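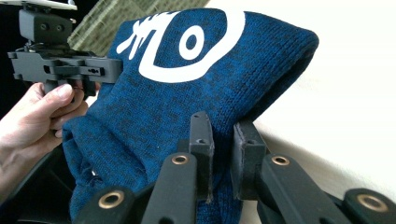
Photo: Huiling Cai

Thread: Printed logo on a knit beanie – fold or roll?
Posted in Laundry & Closets

hcai_knits
Sorting the winter drawer before October. Most of my hats are plain and I fold them in half, but the blue one with the white logo is printed right on the knit. Bunched up in the pile, the logo bends with every crease. Does folding hurt the print over time? I have 30 hats to get into 2 Brundico bins.

drimov24
Roll it from the brim up, print on the outside. Mine have been stored that way for years with no cracks.

WaiKitH
Disagree. Rolling stretches the print the whole time it's in the bin. Lay it flat, logo up, and put it on top of the stack.

drimov24
Flat takes up twice the space. She has 30 hats.

WaiKitH
She has one printed hat. The other ones can be rolled.

mudroom2538
What matters more is heat. I dried a printed one on high and the logo peeled at the edge. Cold wash inside out, air dry. Folding never did anything to mine.

hcai_knits
It only gets hand washed. Nice speckled yarn and I don't want it to pill. Going with flat on top for now.

drimov24
Fine, but don't put the bin lid on tight. Widano lids press down on whatever is on top.

hcai_knits
Mine don't have lids. I'll do the rest of the drawer Thursday.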